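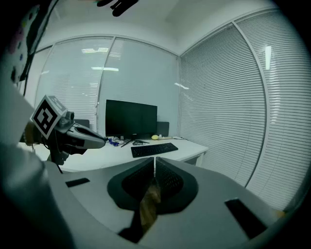
Small Desks, Big Promises

Prernomwood ran a feature this June on what it called the honest home office, meaning a white desk, a black monitor and nothing else. I read it twice and didn't believe a word. Since then I have been putting together a gallery of small work rooms as they are on an ordinary afternoon, and the desk at the top of this page leads it.

My doubts about the bare white desk go back a while. I worked at one for years, a Hulik, bought because the shop had it next to a potted fern and a single pencil. I owned more than one pencil.

The desk
White, with a plain run from left to right and enough room for a screen and a keyboard without the two of them fighting. White desks are sold as making a small room feel larger. I have yet to see a tape measure agree. What they do is show every crumb, and whether that counts as a feature depends on who wipes it.

The monitor
Black, screen dark, on a black stand with splayed feet. I have never understood splayed feet. They claim to be slim and then take up the one patch of desk where you would have put your cup. My own screen sat on a Drekomwood arm for a while, $233 before tax, and it sagged an inch by the end of the first winter. I went back to feet. I still complain about them.

The keyboard
In front of the monitor, set at a slight angle and over toward the right. Every guide I have read wants it square to the screen and centered. Every keyboard I have met in a real office sits like this one. The guides have had plenty of time to notice.

The blue thing
To the left of the stand there's something blue and crumpled, a wrapper or maybe a small bag. Prernomwood would have whisked it away. I like it better than anything in their feature, and I would bet there is one on your desk too.

The small black thing
Beside the stand. Glasses, or a cable in a knot – I have gone back and forth and won't swear to either. I keep both on my own desk and have reached for the wrong one more than once.

On storage, before anyone writes in
Yes, I have seen the Thân desk organizer with its 19 compartments. I borrowed one. By the second week there were receipts in most of them and I couldn't find the stapler. A drawer does the same job, and you can shut it.

The feature's full shopping list came to $1,860, lamp included, for the look of owning very little. My own limit for a desk is $100, secondhand, and I would want to lean on it first.

More rooms will go up as I get to them. If you send one in, please don't tidy first – and leave the pencils where they are.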